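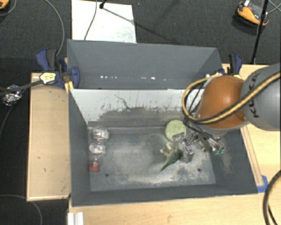
Drallo publishes free good practice guide for small robot picking cells

PRESS RELEASE — December — Osden. For immediate release

Hello, I'm Phyllis Mapplebeck and I look after safety and standards at Drallo. I was asked to write this release myself, so you're getting it in my own words (the people who normally do this may be wincing as they read).

We've published a guide. It's called the Bokari Code, it's 39 pages long, it costs nothing, and it covers the small bench-top picking cell: one arm, a couple of bins, a mixed bag of things to pick up. Cells like that are all over the place now, in labs, colleges, back rooms of warehouses and the corners of workshops, and plenty of them were put together by clever people in a hurry. I know because I've been one of them!

The big safety standards still apply, and please don't come away thinking we've replaced them. What we kept hearing, though, was that people running a single arm on a table found those documents hard to turn into a Monday-morning sort of routine. They wanted to know what to look at before they switch on, what to write down and who gets to say "stop". So that's what we wrote.

We sent a draft round last spring and had 138 replies, which was far more than I'd bargained for, and I read every single one. Some were a line long. One ran to several pages on the subject of cable loops, and I'm pleased to say most of it went in.

So what does the Code ask for? Bins have to be fixed down, and clamps are fine for this as long as they're checked at the start of each shift and their handles are in the arm's collision model along with the bin walls. People remember the walls. They forget the handles, and then they wonder why the path planner is so cheerful about going straight through one.

Cables and air lines on the arm need enough slack for the full range of movement, and somebody should watch them through that range at slow speed whenever the tool is changed. Anything trailing over the floor should be routed away from where people walk, or covered.

There's a whole section on wear, and it's the bit I'm fondest of. Scrapes on the inside of a bin are useful information — they show you where the gripper has been touching when it shouldn't, or where it's pressing harder than you thought. We ask teams to look at the bin surfaces after every 400 picks and make a note of anything new. A pencil and a notebook will do.

Test objects get a section too. We'd like people to use a proper mixture: see-through things, shiny things, soft things, awkward shapes with tails and legs. A cell that's only been tried on neat little boxes hasn't been tried on much. Keep a list of what you used, so that the next person can run the same test and get a fair comparison.

And then there's the human side. Every cell should have a named person in charge of it, and 2 people should sign off any change to speed or force limits. Nobody reaches into a bin while the arm is live, however quick they are and however annoying the dropped item is.

The Heywood workshop, where our training team is based, will be running short sessions on the Code through the winter. They're hands-on, they take roughly half a day, and you're welcome to bring your own checklist for us to pick holes in. Places are free for colleges and charities.

We plan to revise the guide once a year, so if you think we've got something wrong, do tell us. There's a comments form on the last page and I really will read what you send.

Copies of the Bokari Code can be requested from the Drallo press desk in Osden, in print or as a download. Large print is available too.

Notes to editors

Drallo designs and fits out small automation cells for research and light industry.

The Bokari Code is voluntary guidance. It doesn't replace legal duties or a proper risk assessment of your own equipment.

Phyllis Mapplebeck is available for interview, mornings preferred.

ENDS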